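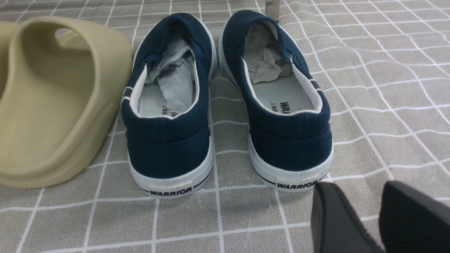 Why does a robot that can pick up a shoe have trouble picking up a pair of shoes?

Because a pair is an idea, and the software that closes the fingers has never been introduced to it. The grasp planner gets a cloud of points and looks for two surfaces it can pinch. The notion that one object belongs with another has to come from somewhere else in the code, and at Gauthier, a small robotics software shop in Irnby, that somewhere else has eaten most of a year.

"I was told it was a sorting problem," says Veikko Lehtinen, who writes the planner. "I have since been told many other things."

The product is called Fedico. It takes footwear off a floor and puts it in order, and its eventual customers are supposed to be returns warehouses, where shoes come back in every condition except the one they left in. Lehtinen's test floor is a gray mat with a white grid on it. The mat doesn't lie flat, and the lines wander like a road map of somewhere hilly. An early version of the perception code treated those lines as straight and drew firm conclusions about where the floor was. The gripper then acted on them, firmly.

The current version fits the floor in small patches and lets each one tilt as it likes. Nathalie Hiebert wrote that part over 3 weeks in March and describes it as "giving up, but with math."

Then there is the matter of where a shoe stops. Navy canvas sneakers with WARRIOR on the heels make good test subjects: the white rubber stands out from the dark cloth, and the label tells you which end is the back. But leave the packing paper in and the segmentation model starts having opinions. Crumpled paper has edges everywhere. For a while Fedico saw a sneaker as two objects, a shoe and a small angry cloud living inside it, and would politely try to remove the cloud first.

A chunky beige slide is a different sort of trouble. You can see the mat through the gap under the strap, so the model has to learn that a piece of floor can be surrounded by sandal. Put the slide right up against a sneaker and the outlines like to merge. Mackenzie Lévesque keeps a folder of these merged shapes on her desktop, labeled "new species."

Pairing happens last. The matcher compares color, outline and heel, then scores every possible couple on the mat. Any score under 70 goes to a person, who looks at a screen and clicks. Trevor Caron did the clicking during the first long trial and reports that he now does it to strangers on the train.

The planner still picks up one shoe at a time. Lehtinen has a branch that tries both heels in a single grasp, which he runs after 2 in the afternoon, when Hiebert is in meetings. He would like it in the next release. She would like to see the logs.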